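Speaker notes: a simulated arm for a shared workshop bench
Hamillow open bench evening, Wednesday, 7 pm

Slide 1. Title

Say what the talk covers: building the software side of a pick-and-place cell before the bench is ready. The work is done at Hamillow on one desktop machine. Mention that the mechanical side (bench frame, base plate, guarding) is a separate talk.

Slide 2. Where the project stands

The cell is called Arkitdale. Its job is to move small blocks from a feed tray to a sorting rack. The bench frame is welded and the base plate is drilled. The arm goes on in January if the workshop agrees to the floor space.

Until then all motion work is done in simulation. The simulator is a build of Kashindye, compiled from source. Control code is the same code that will run on the bench, talking to a different driver at the bottom.

Give the figures once and do not repeat them:
Physics step rate: 1000 per second.
Lines of control code, tests excluded: 1195.
Motion phases in one pick cycle: 6.

Slide 3. Carrying an object

Leave this one up while explaining the contact settings. The magenta block is the test object. Point to it at the gripper tip, then to the wrist joint above, and explain that the tool point is defined relative to the hand and that all the grasp offsets are measured from there.

Contact notes, in the order people usually ask:
Friction on the finger surfaces was set too low at first and the block crept downwards during long moves. Raising friction alone made the solver jitter. Raising friction and shortening the physics step together cured both.
The block's mass is taken from kitchen scales. Its inertia is calculated for a plain box.
The grip command is a force with a limit. A position command gave different results every time the block size changed by a small amount.

If asked about the plain background: the tray and rack models are not loaded for arm tests. Each test loads only what it needs, and it runs faster that way. 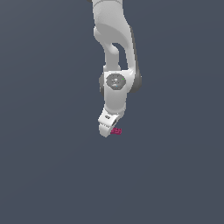
Slide 4. The pick cycle

Read the phases straight through: approach, descend, close, lift, transfer, release. The cycle is a state machine with a timeout on each phase. A timeout stops the arm and writes the joint positions to the log. There is no automatic retry. Retries were tried and removed, as they hid a bad calibration for most of a month.

Joint limits are checked twice, once in the planner and once in the driver. The two sets of limits are kept in one file. They were in separate files to begin with and drifted apart.

Pause for questions on the state machine. The next part is about the pose files and does not depend on it.

Slide 5. Empty gripper, arm pointing down

Explain the value of an empty reference pose. The hand points almost straight down and nothing is held, so the tip position can be compared with the calculated one without any contact forces in the result. Same arm model and same plain background as the carrying slide. Ask the room to look at the wrist housing and the narrow gap between it and the rounded knob above. Clearances of that sort are where the collision shapes need care. The first set of shapes was drawn too fat and the planner refused poses that were perfectly safe.

The collision shapes are now convex pieces fitted to each link, with a margin of 3 mm. The drawn surfaces are left alone. The two sets of shapes do different jobs and should not share a file.

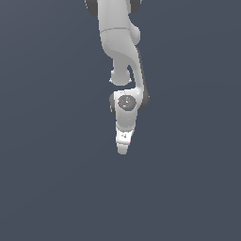 Custmont Workshop Papers, No. 6

The printed version of these notes goes in the Custmont series, under the number given here. Copies are on the shelf by the lathe. The parts list is in the printed version only.

Slide 6. What the simulation does not cover

Cable drag. The cable is not modelled at all, and on the bench it will pull on the wrist.
Bench flex. The base is treated as rigid. The real frame is box section and will move a little under a fast transfer.
Gripper wear. Friction is a fixed number in the model.
Delay on the control line. A constant delay has been added, which is a poor match for a busy network.

Slide 7. Next steps

Measure the base plate once it is bolted down and enter the measured values. Run the empty pose first, at reduced speed, with the stop button held. Run the full cycle without a block. Load one block by hand and run it again. Compare the logs with the simulated ones phase by phase.

Questions. Repeat each one for the back of the room. The projector has to be off by 9 pm.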